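How to Reserve and Use the Shared Dining Room at Kondisstead House

Residents' Services, guidance for tenants and their guests

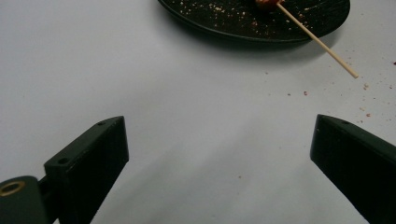
The shared dining room on the ground floor may be reserved by any tenant whose name appears on a current lease. Reservations are made through the residents' portal or in person at the Sugden Street desk. The steps that follow apply to private meals, family gatherings and small receptions. Meetings of a business nature are covered in a separate guide.

Before you apply

Decide on the time you need, including the time required to set up and to clean. A reservation begins when the door is unlocked for you and ends when the key is returned. Guests may not enter the room before the tenant who made the reservation has arrived.

The room measures 626 square feet. Reservations for evening use must end by 10 p.m., and music must be kept at a level that cannot be heard in the hallway.

Step 1. Submit the request

Sign in to the portal and select Common Rooms, then Dining Room. Enter the start and end times, the purpose of the reservation and a telephone number at which you can be reached during the event. If you intend to have food delivered by a caterer, enter the name of the company in the notes field. Caterers must use the service entrance on the Fornunach Lane side of the building.

Requests are reviewed in the order received. You will be sent a message when the request has been approved. A request that shows as Pending has not been approved, and invitations should not be sent on the strength of it.

Step 2. Collect the key

Bring your lease card to the desk on the day of the reservation. The desk clerk will record the key number and ask you to sign the register. Keys are not issued to guests, caterers or household members who are not on the lease. If you cannot collect the key yourself, a co-tenant may do so with written permission.

Step 3. Inspect the room

Walk through the room before your guests arrive. Check the chairs, the tables, the sink and the refrigerator. Report any damage to the desk at once, and ask that it be entered in the register. Damage not reported at this point may be charged to the tenant who holds the reservation.

Step 4. Set up

Tables may be moved but must be lifted and not dragged. Keep a clear path to both exits. Candles, portable burners and deep fryers are not permitted. Electric warming trays may be used if they are plugged directly into a wall outlet. Extension cords may not cross the floor.

Dishes and flatware are kept in the tall cabinet beside the sink. Tenants may use their own if they prefer. Tape and tacks may not be used on the walls; hooks are provided along the picture rail for light decorations.

Step 5. Clean and close the room

Scrape all plates before washing them. Wash, dry and return every item to the cabinet. Wipe the tables with a soft cloth and mild soap. Do not use scouring powder or bleach on any table surface. Sweep the floor, empty the refrigerator of anything you brought, and carry the trash to the chute at the end of the hallway. Glass and cardboard go in the marked bins in the basement.

Turn off the lights, close the windows and lock the door. Return the key to the desk. After the desk has closed, place the key in the drop box to the left of the mailroom.

Changes and cancellations

A reservation may be changed or canceled through the portal up to 12 hours before it begins. Later changes must be made by telephone. Tenants who repeatedly fail to use a reserved time may be asked to wait before reserving again.

Questions

Questions about approvals should be directed to Teresa Kubiak, Residents' Services. Repairs and lost keys are handled by Declan Dawber in the building office. Tenants who need the room arranged for wheelchair access should state this in the request, and the tables will be placed before the reservation begins.

The October schedule is now open for requests.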